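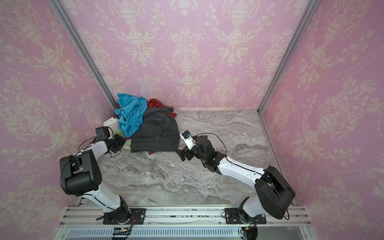 Sohail Qureshi reckons I've been weighing the cloth at the wrong end of the day, and that half my patchy greys come from that and have nothing to do with the dye. Weigh it bone dry, he said, after a night near the boiler, or you're dosing for water. I grumbled, then went and did it his way, so this is mostly the write-up of me being told off.

2019-06-06, dye bench, windows open

Aim today was a proper charcoal on old cotton, the sort of near-black that hasn't gone brown at the seams. We've been overdyeing washed-out dark stuff since October and I still can't get two batches to match. Recipe is the Ríos one (the handwritten card, not the photocopy, the photocopy has lost a decimal point and I refuse to go through that again).

Bundle of offcuts came to 222 g dry. Same bundle the evening before, straight off the shelf in the damp corner, was noticeably heavier, so fair enough, point to Sohail. I'd have put in more powder than I needed and then blamed the supplier, as usual.

Scoured everything first, hot, with washing soda and a squirt of detergent. The water went the colour of weak tea and smelt like a bus. I'd really like us to stop skipping this step!! Anything that's been through years of fabric softener has a coating on it and the dye just sits there sulking on top.

Dye was the Havside black, new tub. It's bluer than the old one when you dab it on wet kitchen roll, with a pinkish ring creeping out at the edge, so I cut it with a bit of the rust to pull it back. Pasted it with cool water before adding it (lumps last time, freckles everywhere, the shirt with the freckles is now a rag). Salt in next, in stages. Cloth in wet, stirred until my arm gave up, then the soda ash as 300 ml of solution, poured down the side of the bucket and well away from the fabric.

Total time in after the soda was 105 minutes. I stirred a lot at the start and hardly at all at the end, and I think that's the right way round, most of the unevenness seems to get baked in early on.
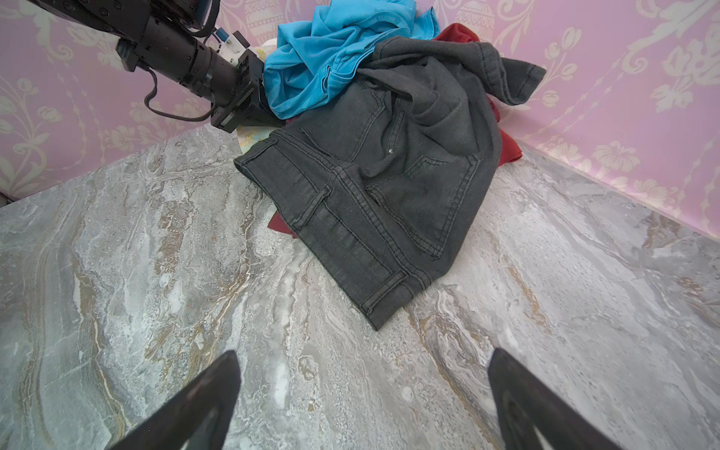
Thick seams are still my nemesis. Where the cloth is folded over and stitched down, the liquor doesn't get in properly, and you end up with a pale line the moment anything shifts or frays. Things I tried this time: a longer soak in plain water beforehand, and squashing the hems by hand under the surface until no more bubbles came up. The bubbles went on for ages. I opened up one hem with the unpicker afterwards to have a look and the inside was grey all the way to the fold, paler but definitely grey, much better than the April horror.

Also worth writing down because I always forget: the sewing thread won't take. If it's polyester it stays whatever colour it started, and that's either a nice detail or a total pain depending on who's wearing it. Don't promise anyone matching thread. I did once and spent an evening with a fabric pen.

Rinsing. Cold until it looked tired, then warm, then a really hot soak with the detergent, and back to cold. It took five changes before the white test strip came out clean, and I was stingy with the water in the early ones. The big sink at Pavmont would make this so much easier, must ask if we can still have it on quiet mornings. Ours drains like treacle.

Rub test on the dry swatches: nothing on the white cotton. Damp rub: a faint smudge from the heaviest swatch, clean on the others. I'd be happy to wear it but I wouldn't sit on a cream sofa yet. One more hot wash for that one.

Colour by daylight is a cool charcoal, lovely, possibly a touch green in the folds. Under the bench lamp it looks plain black, so please, everyone, take things to the window before deciding they need another go. I've ruined good greys that way.

Leftover liquor is in the lidded bucket. It's spent as far as proper dyeing goes (the soda's been in it all afternoon), so don't go chucking a jumper in and hoping.

To do:

- dry weights pencilled on the bag labels, for the Perkgate lot as well
- recopy the Ríos card, with the decimal point
- more soda ash, we're down to the dusty bit
- same recipe again with less rust, see if the green goes
- give Sohail his scales back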